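Small parts all over my work table – how do you keep them sorted?
Posted in Workshop, Craft Rooms and Home Storage

clirkbyporch
Hello everyone, and thank you in advance for reading, because I know I go on a bit. I have finally claimed the back bedroom as a hobby room. It has one good table by the window, and I do a bit of everything on it: clock repair, beading, fixing the grandkids' toys, the occasional lamp. My trouble is the little stuff. Screws, washers, jump rings, bits of wire, springs I am afraid to throw out. At present it all lives in coffee mugs and one very full cookie tin, and whenever I need a particular screw I end up tipping the whole tin out on a towel and stirring it with my finger like soup.

I have 200 dollars put by for the room, but I would love to spend as little of it as possible on storage, as I still need a decent chair. Should I get one of those wall cabinets with all the tiny drawers? Or the flat boxes with dividers? And does anybody cover their table with something? Mine is a nice old piece and I have already scratched it once. I would be grateful for any ideas, even the odd ones.

sondano_mike
Wall cabinet. I got the Ingvarsson one with the pull-out drawers and it's fine. Label the drawers. For the table just use an old shower curtain or whatever you've got.

vendodthorpe_lane
Hi there, and congratulations on the room! I remember getting mine set up and I was so pleased with it that I sat in there with my coffee for a week before I made a single thing.

I am going to gently disagree with the wall cabinet, at least to begin with. I had one for years, and it was lovely to look at, but I had to stand up every time I wanted something, and then of course I would bring the drawer back to the table and forget to put it away, and by the evening I'd have a row of drawers in front of me and a wall full of holes. If you are a tidy person by nature it may suit you very well. I am not, I'm afraid, and from your cookie tin I suspect you and I might be related.

What changed things for me was going over to flat, see-through boxes with a hinged lid. I pick one up for the job I'm doing, open it on the table, and close it when I stop. The see-through part matters more than I expected – I used to have pretty painted ones and I was forever opening the wrong box. A lightly tinted plastic is fine too, as long as you can make out what is underneath. Try to find ones where the lid folds right back, so it isn't standing up between you and the window.

On dividers, fewer is better. I started with a great big tray that had far too many little squares and I lost track of what was meant to go where. Now I put one kind of thing in each section and, if a section gets too full to pinch something out of it, I start a new box. My boxes came to 10 dollars for the lot at a yard sale, so your chair is safe!

As for the table, yes, please do cover it, and make it white if you can. I can't tell you how many dark little screws I lost on my old brown blotter. On white, every last snip of wire shows up, and you can sweep it into your palm before it finds its way to the carpet.
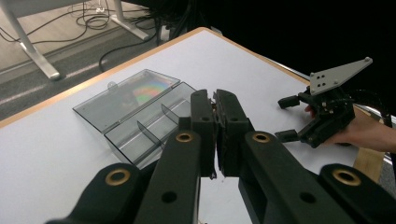
I leave a bit of the wood showing around the edge, mostly because I like to look at it, and I tape the cover down underneath so it doesn't creep about when I lean on it. A heavy vinyl cloth from the fabric store works well and wipes clean. Paper is all right for a messy day, but it tears when you drag anything heavy across it.

One last thing and then I'll let you go. When you do tackle that cookie tin, please don't try to sort it all in one sitting. I did 3 evenings with the radio on and a muffin pan in front of me, and I stopped each time I caught myself getting cross. The springs you're afraid to throw out can have a section of their own. Mine do, and every so often I even use one.

Do let us know which chair you settle on. I've been sitting on a kitchen stool all this time and my back has some opinions about it.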